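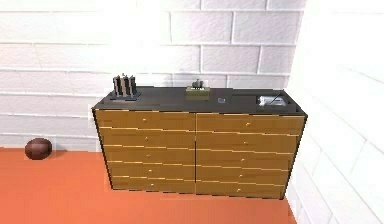 The Trasura Center for Contemplative Practice has published revised guidelines for people who want to keep a regular period of silent prayer or meditation at home. The document, released on October 28, 2024, replaces a set of notes written for residential retreats and covers session length, posture, the use of spoken texts and the choice of a place to sit. On the last point it is brief. A separate room is unnecessary, and a spot facing a plain surface is enough, such as a white brick wall with a low chest of drawers against it. The guidelines advise using the same spot each time and facing the same direction.

The text was prepared by Glykeria Christodoulou and Waldemar Sadowski, who lead the center's teaching program. It draws on written feedback from 900 people who took part in the center's remote course, which ended in August. Participants came from several Christian denominations, from Buddhist groups and from no religious background.

The main change concerns duration. The earlier notes recommended a single sitting of 40 minutes, in line with the schedule used at the retreat house in Owen. The new version sets the starting length at 15 minutes once a day, to be held constant for the first month. Longer sittings are treated as optional. According to Christodoulou, many respondents who began with the longer period had reduced it on their own within a few weeks, and a number had stopped altogether.

"The retreat schedule assumes that meals, sleep and noise are all arranged for you," she said. "At home those conditions are missing, and the length has to be set accordingly."

Posture is covered in two pages. A chair, a bench and a floor cushion are given equal standing. The guidelines ask only that the back be upright and unsupported where health allows, and that the hands rest in one position for the full period. Lying down is listed as acceptable for people who are ill or in pain.

A section on spoken and written texts was drafted by Thaddäus Lehner. It separates practices that use a repeated word or short phrase from those that begin with a reading and continue in silence. Readers are asked to choose one form and keep to it during the first month. Recorded guidance is permitted for the opening and closing of a sitting but is discouraged in between.

The guidelines do not take a position on belief. A short preface states that the same instructions can be followed as prayer, as meditation or as quiet reflection, and that the meaning given to the practice is left to the person or to the tradition to which that person belongs. Jade Rudd, who coordinates the Flellari network of local sitting groups, said some of its members had asked for a stronger link to scripture. A supplement on the Psalms is being prepared in response.

Printed copies are being produced by Cullel in a first run of 2,000. Groups in the Flellari network will receive them first, and remaining copies can be ordered through the center's office. Murdo Forsyth is handling corrections and comments on the text, which will be collected for the next revision.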